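Gripper and Arm Comparison – Pre-Run Safety Checklist with Comments
Sim bench and real bench, Kumgate cell. Filled in by Montri Intarasuk, 2018-09-16 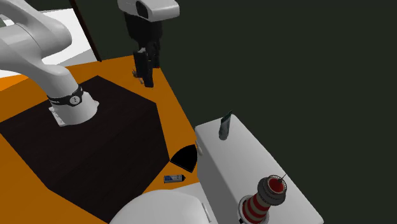
Do we need a safety checklist for the simulated runs too?
We fill it in for both benches. The trajectories that pass in simulation get loaded onto the real arm the same afternoon, so a bad limit or a wrong tool weight on the sim side turns up in hardware very quickly.

Marks: OK / FIX / N/A. Comments go under the item. Please write something even if it's OK, I love reading these!

PART A – SCENE AND OBJECTS

1. Scene loads without objects falling through surfaces
OK. Loaded it three times to be sure.

2. Arm base fixed to the dark panel
OK. The mounting transform is locked now. It was editable until last week and I managed to drag the whole arm sideways with the mouse, so thank you to whoever locked it.

3. Object set matches the list for this round
OK. Can, tube and lighthouse are all in. I'm really happy with the lighthouse as a test piece: stripes for the camera people, a wide gallery up top that catches fingers, and a thin spike that punishes any sloppy approach from above.

4. Long cabinet included in the collision model
FIX. The cabinet is there visually but its small handle has no collision shape. Add it before the side approaches.

5. Can starts on its side, on the orange surface
OK. Start pose comes from the seed file. Don't nudge it by hand.

PART B – GRIPPER

6. Correct gripper model attached
OK. Two-finger Kaewkla for this round. The Grendberg goes on for the second half.

7. Tool weight and center of mass entered in the controller
FIX. Still had the Grendberg numbers in it. The arm holds position fine with the wrong values, which is how this gets missed, but the contact detection trips early on every downward move. Corrected and saved. Needs a second person to initial it.

8. Force limit set to 60 N or lower
OK. Set at 60 for the can and the lighthouse. I would go lower for the tube and will try that next time.

9. Fingers open and close fully with no clipping
OK. 8 cycles, no clipping. Very smooth on the new driver – a big step up from what we had in April.

10. Finger clearance checked at the lowest approach
OK, but only just on the can. With the fingers pointing straight down there isn't much room to spare. Slow the last part of the descent.

PART C – ARM AND CONTROLLER

11. Joint limits match the real arm
OK. Compared line by line.

12. Elbow stays clear of the post and the wall
OK in all planned moves. Not checked for free-drive.

13. Stop command tested from the Stastico controller
OK. Stops cleanly mid-move, and the sim clock stops with it.

14. Stop command tested from the old controller
FIX. It stops the arm but leaves the gripper command running. On the real bench that means the fingers can keep closing after a stop. Old controller is off the comparison until this is sorted out. Tag is on it.

15. Restart after stop needs a deliberate reset
OK on Stastico. N/A on the old one, see 14.

PART D – REAL BENCH BEFORE TRANSFER

16. Light curtain and E-stop tested today
OK, both.

17. Speed cap on for the first pass of each trajectory
OK. Leave it on for the whole first pass, even if it looks great.

18. Air line and cable slack at full reach
FIX. Cable pulls tight when the wrist rolls. Add a clip and redo the reach check.

19. Run log started
OK. Log 1799, 159 grasps planned.

RESULT
Sim bench cleared for top-down grasps. Side approaches wait for item 4. Real bench on hold for items 7, 14 and 18.

Open question for the next shift: can we swap the order and run the Grendberg first? Its fingers are shorter on paper and I'd like to see if item 10 gets any easier.

Signed: M. Intarasuk
Second initial (item 7): ______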